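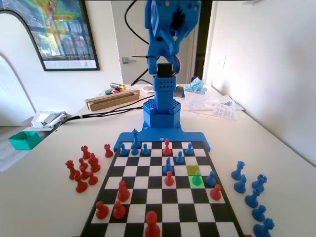 Reading a Middlegame
Notes for the evening chess course, session 4
Tutor: Jhair Lozano

By this point you should know how every piece moves, how to castle, and how to write down a game. If your notation is still shaky, go back over the sheet from session 2 before doing the exercises at the end.

Where the middlegame starts

There is no fixed move at which the opening stops. For our purposes the middlegame has begun when most of the minor pieces are off their starting squares, at least one pair of pawns has met, and you can no longer play from memory. In club games this is often before move 12. Between beginners it can be move 5.

Sets in two colours other than black and white are common now, red and blue included. Agree before you start which side counts as White and write it at the top of the scoresheet. Games have been scored back to front.

What to look at first

Look at the kings. Is yours castled? Is there a pawn in front of it, and can that pawn be forced to move? A king still on the back rank with one or two pawns near it may be quite safe while the centre is closed. Once a central file opens, it needs attention.

Then the pawns. Go along the board from the a-file to the h-file and note three kinds:

Isolated: no pawn of its own colour on either neighbouring file.
Doubled: two of the same colour on one file.
Passed: no enemy pawn ahead of it on its own file or the files next to it.

Pawns cannot go backwards, so a weakness of this sort tends to last. Camacho's handout on endings, which you will get in October, picks up the subject from there.

Bishops

A bishop stays on one colour of square for the whole game. If your own pawns are fixed on that colour it has little to do, and you should think about exchanging it. A bishop in the middle of an otherwise empty board reaches 13 squares. In the corner it reaches seven.

When a pawn stands directly in front of an enemy bishop, the bishop does not attack it. Beginners miss this more than anything else in the course. Check the diagonals separately.

Time

Practice games are 40 minutes each. Try to have 20 left when you reach the middlegame.

Exercises

1. Take one of your own games and stop it at move 15. List the isolated, doubled and passed pawns for both sides.
2. From the same position, say which of your bishops you would keep.
3. Play on against a partner, then swap colours and play it again.

Bring both scoresheets to the next session. Ezequiel Camacho will be taking the group that evening.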